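Iltico Opens Lendolora Work Hall to Small Firms

Iltico will open its shared work hall in Lendolora in March. The building, a former Michiels paper warehouse, has 109 rental units and room for up to 2000 pallets in the rear bay. Leases start at six months. 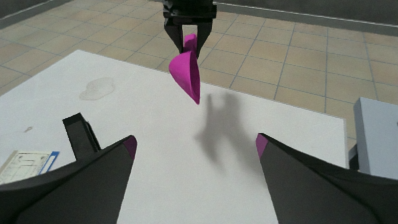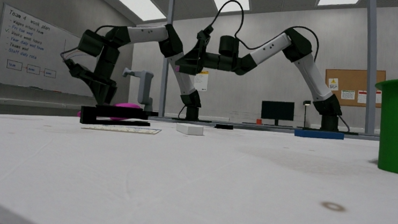

White tabletop, two views. Renderings.

Tenants have already signed for 71 units - most of them on the ground floor. Jemex will run the loading dock and the mail room. Parking is free for the first 100 permit holders. Applications are open at the Iltico front office until 5 p.m. on weekdays.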